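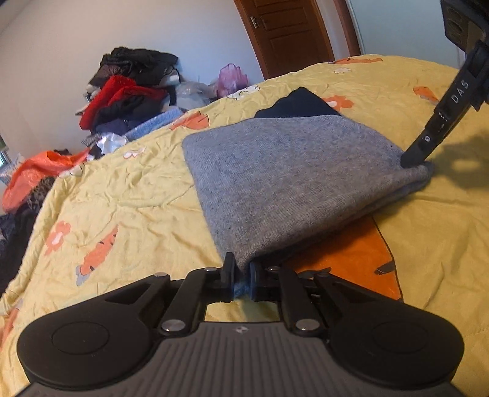
I have come round, slowly and after a good deal of grumbling, to the view that a gripper ought to be judged on knitwear before it is judged on anything else. Most comparisons I read still start with blocks and cups, and I do understand why, blocks being cheap and tidy and the same every Thursday. But a folded grey knit on a soft yellow bedspread, with one pair of fingers pinching the near corner and a second tool reaching over to the other end, asks far more of a fingertip than any block I ever bought. The cloth under it wrinkles too, and the thick rolled edge is several layers deep, so you have to decide how much of it you really meant to take hold of.

At Farnthorpe we spent most of March putting two hand-held pairs through the same folding jobs, the Hondlow and the Kermani, 60 folds each, and I will happily say I went in favouring the Kermani because it is lighter and my wrists are not what they were. On boxes it won easily! On jumpers it kept gathering up the bedding along with the sleeve, and I lost 18 folds that way, against seven with the Hondlow, whose softer pads let me feel (or fancy I felt) the cloth starting to slide.

Now, someone will tell me that a better controller would cure all this, and perhaps the people at Drallavska will prove it, bless them, as they have 72 recordings of towels and a great deal more patience than I have. I still think the money is better spent on fingertips first. Ours cost very little to swap, and I would far sooner wear out a drawer full of pads than tune one more setting for a cardigan.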